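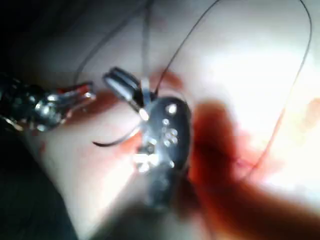
*Photograph: T. Luangrath and S. Duangkaew, Inthanon project, December 2021.*

**Figure 3.** Needle and thread work with two jawed instruments. The curved needle lies close to the silver grasper; a loop of suture thread runs to the right.

### 4.2 Thread, cloth and other soft materials

The tasks in Section 4.1 concerned rigid objects: lifting crates, closing drawers, loading a dishwasher rack. Soft materials are treated separately because success on the first group says little about the second. Sewing on a button, hemming a curtain and tying a sack at a packing bench all require a thin, flexible line to be held at one point while the rest of it moves freely.

Surgical suturing makes the same demand in a stricter form (Figure 3). Thread crosses the working area in several places, and both instruments work near the centre, close to the needle. Blood, glare and shadow compete with the thread for attention, and a fine dark line is easily lost against any of them. A kitchen or a tailor's bench is kinder in this respect, although patterned cloth and poor lighting produce comparable errors.

The household and shop-floor trials were carried out at Raltstead in November. The Travimen controller was given 110 attempts at chores involving cord or cloth, and completed 44 of them without help. Folding small towels accounted for most of the completed attempts. Threading a darning needle succeeded in 2 of 30 attempts, and in both cases the thread had been waxed beforehand. The remaining failures were mainly of two kinds: the free end moved out of view, or the grip was released before the second arm had taken hold.

These results do not support unattended use for mending or parcel tying. They do support use under supervision, where a worker positions the cloth and the machine performs the repeated stitch. The Aninham workshop has adopted this division for canvas bags, and its records are discussed in Section 5. Whether practice on suture tasks carries over to such work was not tested in the present study. Differences in scale, thread stiffness and the force needed to pierce the material would all have to be examined first.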